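Caring for Light-Colored Wooden Tables and Worktops

Katham Household Advice Service
10/9/22

Print this page | E-mail this page | 4 shares

A light-colored wooden surface is among the most useful in the home and among the quickest to show neglect. Readers of the Service ask about it more often than any other subject, and the following advice replaces the earlier sheet on oiled and waxed finishes.

Daily care

Crumbs and dust should be removed with a dry cloth before any moisture is applied. Grit that is wiped with a damp cloth is dragged across the finish, and the fine scratches that result show as a dull patch when light falls from the side. The table should then be wiped with a cloth that has been wrung out well, following the direction of the grain, and dried at once with a second cloth.

Dish soap may be used in small amounts, a few drops to a bowl of lukewarm water. Scouring powders, bleach and ammonia are not recommended. Vinegar is often suggested for wooden furniture, but it dulls many oils and waxes and should be kept for glass.

Rings and marks

White rings left by cups usually lie in the finish and have not reached the wood. The surface should be allowed to dry overnight. If the ring remains, a little paste wax may be rubbed over it with a soft cloth, working outward past the edge of the mark. Dark rings lie deeper and generally call for sanding.

Ink and felt pen should be blotted promptly and never rubbed in a circle. Candle wax is best hardened with ice in a plastic bag and lifted with the edge of an old plastic card. Metal scrapers should not be used.

Tools and hobby work on the table

Many households have one good table, and repairs, models and mending are carried out on it. The Service has no objection to this, provided that the surface is protected. Clamps and stands should be set down on cork or felt. Anything with exposed screws should be lifted when it is moved, and tools with rubber faces should not be stored on the wood for long periods, as some rubbers leave a stain that cannot be washed out. A torn or peeling rubber pad is best replaced before the tool is next used.
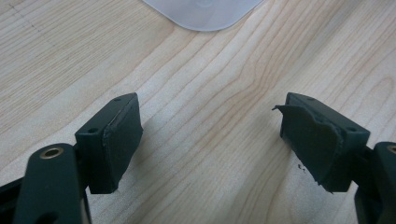

Spyros Kontogiannis asks whether a sheet of newspaper is enough protection for an evening's gluing. It is not. Glue soaks through newsprint and bonds it to the finish, and the ink may transfer if the paper becomes damp. Baking parchment with a flat board on top is preferable, and the board may be kept for the purpose.

Sanding and re-oiling

An oiled table in regular use should be treated 2 times a year. The month of February is suitable in heated homes, where the air is dry and the boards have opened slightly at the joints. The table should be cleared and washed a full day beforehand.

Sand lightly with 400 grit paper wrapped around a flat block. Hand sanding without a block tends to hollow the softer parts of the grain. Coarser paper is needed only for dark stains, and the whole top must then be sanded to match. Dust should be removed with a vacuum brush and afterward with a barely damp cloth.

Apply the oil thinly, leave it for the time stated on the container, and wipe off all that has not been absorbed. A tacky surface the following morning indicates that too much was left on.

Oily cloths can heat up and ignite by themselves. They must be laid flat outdoors to dry, or placed in water in a lidded metal container, and must never be bundled into a trash can.

Varnished tables should not be oiled. To determine the finish, place a drop of water in an unseen spot. On varnish it will stand as a bead; on a surface that needs oil it will darken the wood within a few minutes.

Print this page | E-mail this page

Comments (3)

Firkwood
The paste wax removed a ring I had lived with for years. It needed two applications.

Vanags
Does the advice on vinegar apply to cutting boards as well? Mine are oiled and I have always wiped them with it.

Prirna
Please add something on pine. Ours dents if one so much as sets down a fork, and I would like to know whether steaming the dents out is safe on an oiled top.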